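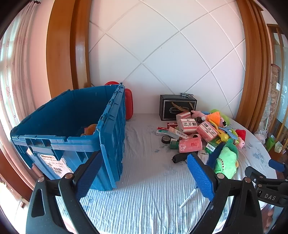

Will packing staff lose hours when the Skengate prompts are switched on at their site?
Rostered hours stay as they are for the length of the trial. Any later change to rosters must go through the usual consultation with staff before it takes effect.

Kukmont Support Desk
Ticket 3249
Product: Skengate task prompts, used with hand-held grippers
Site: Ocampo
Raised by: Rosalinda Pangilinan, shift coordinator
Priority: Medium
Status: Resolved, with one item carried over

Summary of issue
Operators at Ocampo report that Skengate moves to the next item before the present item has been put down. The fault appears with soft goods and wrapped packs. Cartons with firm sides are not affected. Operators also report that the early prompt is being recorded against them as a missed placement, and that the shift report shown to supervisors in Poltora does not separate these entries from real errors.

Site comment, as received
"The staff on this task used to pack by hand and set their own pace. They have accepted the grippers well enough. What they object to is being told they have missed something they are still holding. Two people have asked to go back to manual packing and I would like this fixed before I answer them."

08:40 - Support
Ticket acknowledged. The site was asked to supply the shift report and a still taken with a wrapped pack in the jaws. Supervisors were asked not to use the missed placement figure in any discussion with staff until the ticket is closed.

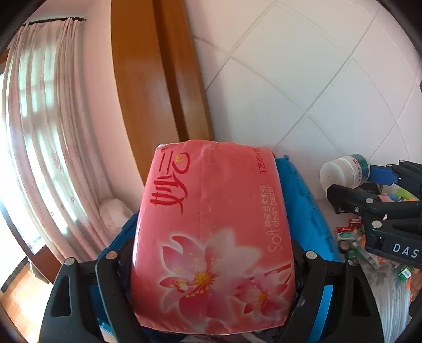 Photo supplied by R. Pangilinan, Ocampo

10:15 - Support
Still received. The jaws are closed on a pink tissue pack and the wrapper is creased where it is squeezed. A second gripper is in view at the right, so both hands are equipped. The site confirmed that both grippers are signed in under one operator, as the setup guide requires.

The shift report lists 145 missed placements. Support compared these with the item list. More than half relate to items in the soft goods group.

10:50 - Support
Settings checked remotely:
Release threshold: factory value
Hold delay: factory value
Item group for tissue packs: Carton
Item group for plush toys: Carton

The last two entries are incorrect. When the item list was imported into Poltora, every item without a group was placed in Carton by default. A carton does not give way once it is gripped. A soft item does, and the jaws keep closing on it for a short time. Skengate reads the further movement as the start of a release and issues the next prompt.

11:30 - Support
Tissue packs and plush toys moved to the Soft group. Hold delay for that group set to 6. The site was asked to sign out and back in at each station so that the change would load.

13:05 - Site
Change loaded at all stations except one, which continued to show the old groups. Operators at the other stations report that the prompt now waits for them.

13:20 - Support
The remaining station was holding a saved copy of the list. The saved copy was cleared and the station restarted. The site was asked to repeat the test with a soft item of uneven shape. 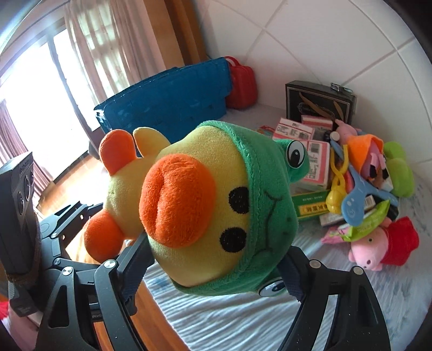 Test item: duckling plush in a green frog hood, held sideways in the gripper.

14:10 - Site
Test repeated five times at the affected station with no early prompt. Operators asked whether they may pause the prompts when an item needs to be turned or gripped again. They were not aware of any way to do so.

14:35 - Support
A pause is available and was switched off at Ocampo during setup. It has now been switched on. Paused time is not counted against the operator and does not appear in the shift report by name. Supervisors see only the total for the station.

Correction of records
The entries caused by the wrong item group have been marked "system" in Poltora and no longer count towards any individual. The original entries are kept and can be viewed by the coordinator. Operators may ask to see their own corrected record at any time - no form is needed.

Advice to site
Please check the group of every new item before it is released to the floor. We also suggest that an operator takes part in this check, as the people handling the goods will usually know which of them are soft.

The two requests to return to manual packing are a matter for the site. Support has no objection to manual and prompted stations running side by side, and Skengate does not need to be changed to allow it.

Carried over
The import should not place ungrouped items in Carton without a warning. Passed to the Poltora product team, with a change expected in October. Until then, sites should treat a blank group as an error in the list.

15:20 - Site
Corrected report received and shown to the shift. Agreed to close.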